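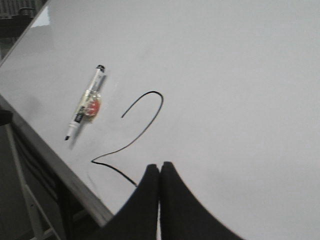
*White barrel, black cap, on the board.*

**Fountain pen inks for everyday office writing – what are you all using?**

**inkwell_raff** wrote:

Okay, I've finally gone down the hole. I bought a Truvham medium nib in September and I'm already on my third bottle of ink! The Collet blue-black is gorgeous on good paper (proper grey shading at the ends of the strokes), but on the cheap copy paper at work it feathers like mad. What's everybody's favourite for bad paper? I fill out forms all day and I'd love to keep some colour in it.

Rafferty Ridgeway

**ginette_l** wrote:

Welcome! Try Hasberg black before you spend any more. It's a dry ink, so it sits on top of the page and doesn't spread. I've put 105 fills through one pen and never had a clogged feed – and I'm lazy about flushing, maybe twice a year.

**maillard_h** wrote:

Have to disagree with Ginette there. Hasberg is far too dry in a Truvham, mine skipped on every downstroke. Go down to a fine nib and keep the Collet! Less ink on the page, less feathering, and you get to keep that lovely colour.

**ginette_l** wrote:

Hervé, yours skipped with everything, you told us so in the nib thread :) Get it looked at!

**maillard_h** wrote:

Fair. It skipped *more* with Hasberg.
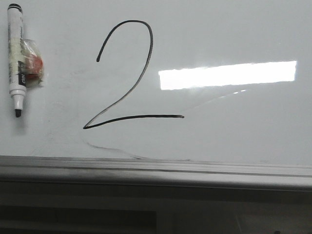 Huguette Le Goff wrote to me that Prado green is the one to beat on copy paper, and she's right that it dries fast, which matters heaps if you're left-handed like me. It's a bit pale for forms, though. I'd use it for notes in the margins and love every minute of it.

**lionelc** wrote:

Pale? My Prado is nearly black by the time it dries. Are you shaking the bottle? I've had roughly 3,000 pages out of mine and the colour has held in every notebook I've checked.

**inkwell_raff** wrote:

You lot are the best. I've ordered a Hasberg sample and a fine nib, so Ginette and Hervé can both be right for a week. Lionel, do you find the Prado stains the converter? Mine's clear and I'd like to keep it that way.

**lionelc** wrote:

A little, near the piston. Cool water and a drop of dish soap gets most of it out.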